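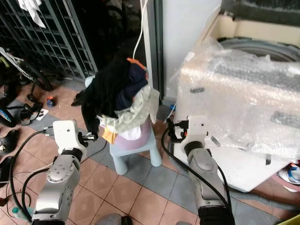
Jhosep Grajales says the first thing to regulate in household manipulation is the floor. He holds that most written procedures start at the gripper and work outward, and that this order is wrong for any site where people live.

Grajales maintains the Dalia rules, a working code for two-armed robots handling cloth in homes. The current edition, dated April 2020, runs to 12 pages and is used by the Kideswood group and by Minex, which supplies operators for home sessions. It covers site preparation, arm motion, contact with fabric and stopping. It does not cover machine design.

"The manufacturer's manual tells you what the arm can do," he said. "It was written for a cell with a fence. We needed a document for a tiled floor with shoes on it."

The floor section has the most clauses. Cables running outside an arm must keep enough slack for the full planned reach, and the operator moves each arm to its limits by hand control before the first grasp. Any cable that touches the floor during that check has to be clear of loose objects along its whole path. In a room like the one shown, with cable looping down beside the arms and footwear on the tiles, the clause applies on both sides.

Grajales does not want homes emptied. An earlier draft required a bare floor within reach of the arms, and he had it removed.

"Operators were spending the session tidying," he said. "Then the household came back and could not find anything. So the rule is now about the cable path and the place where a person stands. The rest of the floor stays as it is — we record it and leave it."

The section on cloth is shorter and more disputed. Its main clause concerns heaps. When garments are piled, the code requires the top item to be taken first, and both grippers may hold the same item only if each has been commanded at low force. If a second garment lifts with the first, the operator lowers both and opens. Pulling sideways to separate them is prohibited when the heap stands on a stool or any other support that could tip.

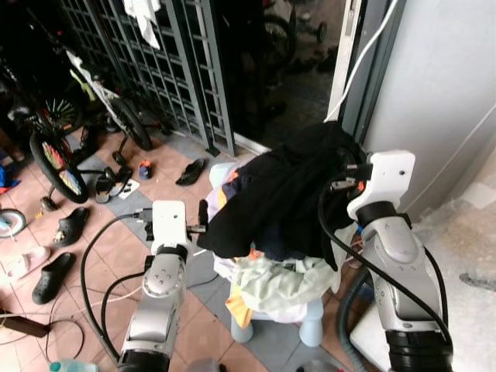
Who is allowed to stop the arms? Anyone in the room. Under the code a spoken stop from a resident has the same standing as one from the operator, and the operator must act on it before asking the reason.

That clause came out of a review by Sutcliffe, an outside assessor the group engages for audits. The review went through 243 session logs and found 22 in which a stop had been requested by a person other than the operator. In three of them the operator finished the motion first.

"Three is enough to write a rule," Grajales said. "None of those motions hurt anyone. The operator judged that finishing was safer than stopping halfway, and in one case I agree with him. But I can't put his judgment in a procedure."

Minex objected to the wording on the ground that an abrupt stop can leave a garment under tension between two grippers. The text now defines a stop as a halt of both arms with the grippers left closed. Release is a separate command, given after the operator has checked what the cloth is attached to.

Asked what remains unsettled, Grajales named the logging requirement. Operators must note each regrasp, and he doubts the notes are consistent. One operator logs a slipped sleeve as a regrasp and another logs it as nothing. A definition is being drafted for the June revision.

He also expects to rewrite the clause on drawstrings and straps, which at present says only that they should be "kept clear of the fingers."

"That's a wish," he said. "A rule has to say how far, and who checks."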